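I've spent a good part of this spring with the Plonduvis cell practice kit, and I have opinions! It's a binder (yes, a real paper one, with tabs) plus a pack of floor tape, labels and checklists, and it's meant to help small shops and labs set good house rules around an arm that picks parts out of bins. You bring the robot. They bring the nagging.

I paid for it myself out of the Alvarado bench budget, so no favors are owed either way.

## What it gets right

The checklists are short. Fifteen lines for the start of the day and four for the end, and that's the whole routine. I've worked with shop rules that ran longer than the manual for the arm, and we all know what happens to those (they go in a drawer and stay there). These ones live on a clip by the pendant and people really do tick them off.

I also love that it starts with the boring stuff. Is the bin held down? Is its place marked, so that if someone bumps it you know where it goes back? Is the stop button in reach from where you stand, or is it behind a cart? The binder has you do all that before it says a word about speed limits or risk scores. When it does get to the risk assessment, it tells you flat out that a binder can't do it for you and that you still need to read the standards that cover your robot. Good. I've seen kits that hint the opposite, and it makes me itch.

The bin section is the one I've used hardest. Clamp the bins, tape the spots, keep test parts simple and in plain colors until the picking is boring, then make it harder. We're still on red and green blocks in a metal bin, with bar clamps at the sides and blue tape on the wood, and I'm in no hurry to move on.

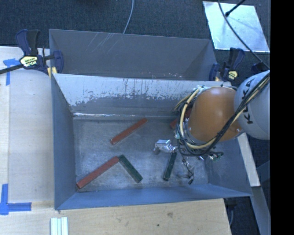 ## What bugs me

Cables! The whole subject gets half a page. It says to keep them "tidy and clear of moving parts," which, sure, but there's a lot of cable on a big arm and it has to bend with every joint. I wanted real advice on how much slack to leave, where to put the ties, how low a loose wire can hang when the tool goes down into a bin, and how often to check for rubbing. I ended up writing our own page and sticking it in behind the tab.

The labels are a letdown too. They curl at the corners within days, and the ink smears if you wipe them with anything stronger than water. The tape is fine.

And then the price. It was 700 dollars when I ordered, and nearly half the pages are blank forms you could type up in an afternoon. There's a cheaper set from Dromitholm that skips the tape and labels, and if you already have a decent roll of tape I'd look at that one first.

## Would I buy it again?

For a new cell, with people who haven't shared a room with an arm this size before, yes. For a shop that already has its habits down, borrow a copy and steal the checklists. I'm giving it 4 out of 5, and the missing point is all cables.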